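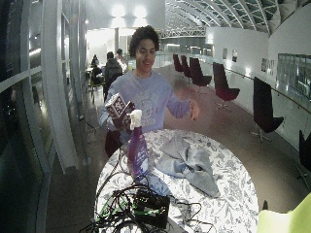
Open evening at Graltby -- who went, and was it worth it?

tirk_weaver
Posted December 28, 2018

I promised in the other thread to write how it was, so I do it now. Sorry for my English, I try to be careful.

Graltby opened the upper gallery for visitors and Raptis had the demonstration there. The subject was household work: wiping a table, folding, and laundry. 216 people signed up, and the organizers let them in by groups of 21. My group waited longer than planned, but the staff were friendly and answered every question I had.

The talk was short. They explained that the system learns from many recordings of people doing the task by hand, and that for the laundry task they have 701 recordings until today. I expected a bigger number.

mossbank
Reply

701 is nothing. Lurnater said in August that they would not show anything before they had many times more. I was at the Raptis evening as well and I felt I paid the train ticket to watch people do housework.

tirk_weaver
Reply

I understand your feeling, but I don't agree. The program said clearly "how we teach", so I did not wait for a finished robot butler. For me the teaching is the interesting part. 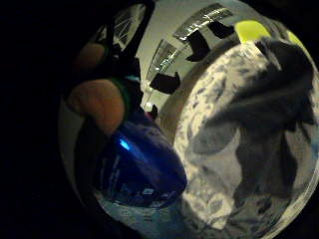 Laundry is much harder for a machine than the table, and I think many visitors did not see why. A table is flat and stays where it is. Cloth has no fixed shape, so the same piece never looks the same two times. And consider what the camera on the gripper gets: a patterned white fabric with a dark gray cloth lying over it in folds, and the hand so close that it makes one whole side black. I looked for some time before I could say where the gray cloth ends. If I have trouble with this, I can forgive the software.

hallam_pete
Reply

Good point about the hand. We have the same problem at work with a much simpler gripper for boxes. The operator blocks the view and then half of the recording is useless. Did they say if they throw those away?

tirk_weaver
Reply

I asked this. They keep them, if the hand covers the view only for a part of the time. I did not fully understand the rule, so please don't quote me.

mossbank
Reply

So they keep bad data to make the number look better. OK.

hallam_pete
Reply

That's not fair. A camera near the hand will always be blocked sometimes. If you train only on clean views, it fails the first time the view is not clean.

mossbank
Reply

Maybe. I would still like to see it work by itself for 200 pieces of clothing in a row, with no person near it. Then I buy the ticket again.

tirk_weaver
Reply

On this we agree :) One practical thing for those who go next time: take the bus to Tirkgate and walk from there, the parking was full very early. And ask your questions before the talk -- after it there is a long line.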